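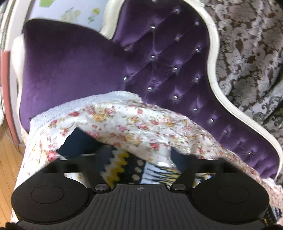 Purple velvet sofa with crystal-style buttons on the backrest.

Piras is looking for a privacy and terms editor (part-time, remote)

Most people who install an app tap "I agree" without reading a word. We know this, you know this, and the lawyers who write the terms know it too. Piras is a small company that makes a mobile app for keeping track of things you rent, lend or store: furniture, tools, event equipment, that sort of stuff. Our current privacy notice is 38 pages long if you print it. We doubt that a single customer has finished it. We would like to hire someone who shares that doubt and will do something about it.

The job

You will rewrite our privacy notice, our terms of use and the small screens inside the app that ask for permission to use location, contacts and the camera. You will also keep them up to date after that. Every time the developers add a feature that collects something new, you need to hear about it before it ships, and you need to be stubborn enough to ask why we want it.

Some of the questions waiting for you:

Why does the app ask for location the first time it opens, when location is only used for pickup and drop-off?

What does "we may share information with partners" mean? Which partners? Gianni Parisi, who runs our product side, has a list, and he admits it is out of date.

How long do we keep the records of a closed account? The notice says "as long as necessary." We have seen that phrase in so many policies that we no longer believe anybody has worked out what it means, including us.

Do people who use the app without registering get the same choices as people who register? On paper, yes. In the settings menu, we are less sure.

You will work most closely with Benedetta Cocco, who answers customer messages, and Italo Palumbo, who looks after the servers. Benedetta received 493 messages last year that had something to do with data or permissions. Reading through them will be your first task, and it should take up most of your first month. Legal review is done by an outside firm, Clesmont. They will check your drafts. They won't write them for you, and they will try to put the word "heretofore" back in. Argue with them.

What we want from you

You write clear, short English. You have worked on privacy notices, terms, consent forms, insurance letters or something else that people were supposed to read and didn't. You can sit with a developer and find out what a piece of code really sends and where it goes. You don't have to be able to write code, but you should be comfortable asking the same question four different ways until the answer makes sense.

A law degree is fine. So is not having one. We are wary of certificates with the word "privacy" in them, having paid for a few ourselves, so please don't lead with yours. If you learned something useful while getting it, tell us what that was.

We should also say what we don't want. We don't want a "trust story." We tried one in April with a consultancy, and what came back was a slide deck with a padlock on every page. We don't want a chatbot that explains the policy to customers. If the policy needs a chatbot, the policy is bad. And please don't send us wording copied from a bigger company's site with the name swapped out. Our present notice still has a paragraph that mentions fax numbers, so we know where that road goes.

Terms

This is a part-time contract of roughly 20 hours a week for one year. Whether it becomes permanent depends on whether it turns out to be useful, and we won't promise more than that. You can work from wherever you like, provided you can be on calls in the mornings, Eastern time. We meet in person 2 times a year at our office in Rumska, and we pay for the travel. Pay depends on experience. We know how annoying that line is, so ask for the range in your first email and you will get it in the reply, before you do any work on an application.

You will report to Tullio Costa, who started the company and wrote much of the original notice. He has been told that you will be rude about it and says he can take it. Thomas Greco held the job before, in a looser form, alongside his testing work. He is still with us and can tell you which fights he lost.

We use Zitbridge for shared documents and drafts. It is slow – you will complain about it like everyone else.

How to apply

Send an email to the hiring address on our contact page with "Terms editor" in the subject line. Include a short note about yourself (one page at most), and your rewrite of this sentence from our current notice:

"By continuing to access or otherwise utilize the Service, the User acknowledges that certain device-related and usage-related information may be collected, processed and retained for purposes including, but not limited to, the improvement of the Service."

If you think the sentence can't be fixed until somebody tells you what information and what purposes, say so and list your questions. That counts as a full answer. We don't need a résumé at this stage, and we don't use software to sort applications. Benedetta and Gianni read them.

Applications close when we have found someone. We will delete the materials of everyone else 2 months after that, and you are welcome to write and check that we did.

Posted 4 May 2024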